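We use cookies to remember your settings. Accept | Read more

Tuesday evening, 25 May 2021

I write this one while I still remember it well, because tomorrow Takeshi Sugawara will ask me for the order of events and I want to have my own version first.

The morning was good. We started the bin task at half past nine and the left hand behaved. Then, in run 114, the right arm stopped in the middle of its way down and did not answer. It did not fall and it did not shake. The hand stayed closed and the log showed error 1522, which in the Lerkell manual has one sentence: "Joint temperature not plausible." The elbow was not hot. I put my palm on it (after the stop button, I was careful) and it was like any other day.

Hiyori Nomura thought of the cable. I thought of the new firmware from Tamura, which we installed last week without reading all of the notes. We restarted, waited ten minutes, and went back to slow speed. 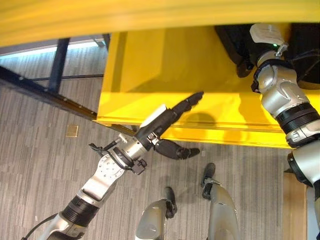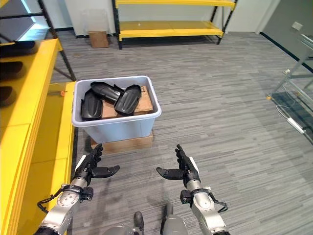
The yellow furniture and the gray carpet, my whole world this month.

At slow speed the error stayed away for one hour, and I started to believe in the cable a little less. Then it came again in run 265, and once more in run 269. All three times the arm was going down with the elbow almost straight. So it is maybe the cable after all, and Hiyori was kind enough not to say it.

What troubles me more is the second stop. The arm stopped, but the legs kept their balance program for a short moment, and the body leaned to the right. Hiyori was standing near. She stepped back and nothing touched her, but I did not like my own heart at that moment. In our safety sheet it is written that one stop means everything stops. Today this was not true, and I have signed that sheet.

I wrote to Basham in Drenville and asked for a new cable and for an answer about the legs. Until the answer comes, we work only with the support strap on and two meters of distance. Hiyori wants to put tape on the carpet for this. The demonstration in June can wait, I think, but I am not the one who decides it.

I ate dinner at nine. Cold noodles.

3 comments

mirelle_k: We had the same kind of error on a different arm. It was a connector inside the elbow, please open the cover before you pay for a cable.

Oddvar: The leaning part is serious. Did you save the log of the legs also?

Author: Yes, I saved both logs. Thank you, mirelle_k, we will open the cover on Thursday.

Contact | Copyright by the author | Back to top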